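Search this blog
Type and press enter

The T-shirt problem, again

Posted August 16, 2025 by Ademir Sales

Print this post | E-mail this to a friend

OK quick one, laundry is half done and I have to leave for Plemham by 5. So fragments. Sorry.

Folding. I hate folding. Washing is fine, drying is fine, the machine does it and I drink coffee. Then there's the pile. My pile sat on the chair for most of the week and then moved to the bed and then, at bedtime, back to the chair. You know how this goes.

Last month I went through everything and got rid of a lot. Down to 7 T-shirts I like, plus the painting ones, plus the Amegashie one with the hole that I'm keeping so don't ask. Figured fewer shirts, less folding. What happened is I wash more often. Same folding, smaller piles, more of them. Great.

Anyway the thing that did help was moving the whole job to a table. A proper big flat one. I used to fold on the bed and everything sinks in and comes out crooked, sleeves all over the place. On a hard top you can slide the cloth around and push the creases out with the side of your hand. Pale top is better too, dark socks and black lint show up right away. My sister has been saying this for years and I never listened becuase she also irons pillowcases.

Second thing. Pick it up from the top, let it hang, look at it, THEN lay it down. I was always starting from whatever lump landed in front of me and turning it over four times to find the neck.

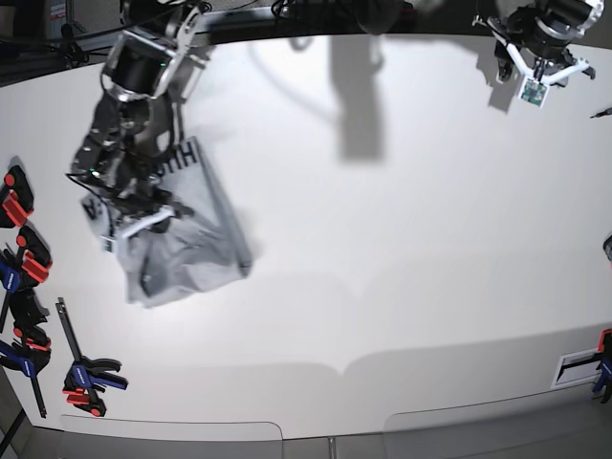
Gray one, lifted off the table, still a crumpled mess.

Gray cotton is the worst for this. Front looks like back, inside looks like outside. If there's lettering I go by that, if there's a tag I go by that, if there's neither I just guess and it goes in the drawer however it goes in the drawer. Life is short.

My order now, more or less. Hold it up. One shake, a hard one. Lay it face down. Sleeves in, sides in, bottom up to the neck, then over once more so it stands in the drawer by itself. The standing up part I got from a comment on the Kindis forum, a thread with 177 replies, mostly people fighting about hangers. Read the first page and skip the rest.

I did try one of those plastic folding boards, the Ollarex. It makes very neat shirts. It also takes up half the closet shelf and my wide shirts hang over the sides — so back in the box it went. If anybody in the building wants it, it's by my door, take it.

Towels I still do on the bed. Thirds and then half, no opinions. Fitted sheets get rolled into a ball and shoved behind the flat ones and I'm not going to discuss it.

Still to do today: socks, the two hoodies, that blue shirt that needs a button. Button is in a jar somewhere. Probly the kitchen jar.

Dryer just buzzed, gotta go. Will answer comments tomorrow — the vinegar question too, I haven't forgotten.

Print this post | E-mail this to a friend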